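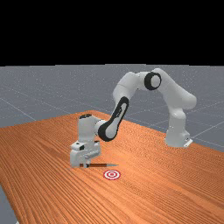
Can I use the Zoscombe sound blanket outdoors?

You can, as long as the weather is dry. The cotton face soaks up rain and takes a long time to dry out, so for a damp location we suggest hanging a tarp over it or choosing the Zoscombe Field version, which has a coated back.

Zoscombe Sound Blanket for Film and Video

If you have ever recorded a lovely, quiet scene between two actors in somebody's kitchen, and then gone home to find that it sounds like they were talking in a swimming pool, you already know what this blanket is for. Hard walls, tile floors and big windows throw voices around, and there is very little you can do about it once you get to the edit. A couple of heavy blankets hung close to your actors, just out of the shot, will do more for your dialogue than a fancier microphone will. We have believed this for years and we will happily talk your ear off about it if you call the shop.

The Zoscombe is sewn for us by Dunadov, a small family workshop that started out making stage drapes. It has a black side and a white side. The black side is the one most people turn toward the set, as it keeps stray light from bouncing back onto faces. The white side is handy when you want a bit of soft fill and have run out of places to put a reflector – it won't replace a proper bounce board, but it has saved plenty of afternoons.

Inside there are layers of recycled cotton batting, quilted in a wide zigzag so the filling stays put when you hang the blanket upright. Our first batch had straight quilting, and after a season of rental use the batting slid down and bunched up along the bottom hem. Boris Tichý, who runs our rental counter, brought one of those sad blankets to a meeting and simply laid it on the table. The zigzag came in with the next order.

Size and weight

Each blanket measures 7 feet by 7 feet and has metal grommets along the top edge. You can hang it from a crossbar with spring clamps, tie it to a light stand with sash cord, or fold it double and put it on the floor to quiet footsteps. It is a heavy thing, so please sandbag your stands. A tired stand with a blanket on it behaves like a sail as soon as somebody opens a door.

What it will and won't do

We would like you to be happy with it, so a word about what to expect. The blanket cuts down echo inside a room. It does not stop noise coming in from outside, and a truck idling under the window will still be a truck idling under the window. High and middle sounds are tamed very nicely, which covers most of the human voice. Low rumbles from refrigerators and air conditioners pass straight through, so switch those off before you roll (and put your car keys in the fridge, so you can't leave without turning it back on!).

For an ordinary bedroom or small office, two blankets make a difference you can hear right away. Mahnaz Yazdani used four for the interviews in her documentary about ferry workers, shot mostly in a tin-roofed break room, and wrote us a very kind note: "I stopped apologizing to my sound mixer."

Care

Shake it out, vacuum it with a brush head, and spot clean with mild soap and cool water. Please don't machine wash it. Gaffer tape is fine on the hem for a day or so, but it leaves gum behind if you forget it. Store the blanket rolled or loosely folded in its Flesa bag, somewhere dry.

Price and rental

One blanket with bag is $200. Rental is $24 a day, and if you decide to keep the one you rented, we take the first day's fee off the price. Pickup is at the Hartley store, from the counter at the back. We ship as well, though the weight makes it a bit costly, and a shared order with another crew is worth thinking about. Unused blankets can be returned within 30 days.

In the bag: one sound blanket, two lengths of sash cord, a printed care card.

Goes well with: Zoscombe crossbar kit, spring clamps, sandbags.

Schools and film clubs, please write to Malou Østergaard at the store before ordering. She looks after our education pricing and will also tell you if you are buying more than you need.

Page updated October 17, 2018. The Field version is back in stock in black only, and the next delivery from Dunadov is due in April.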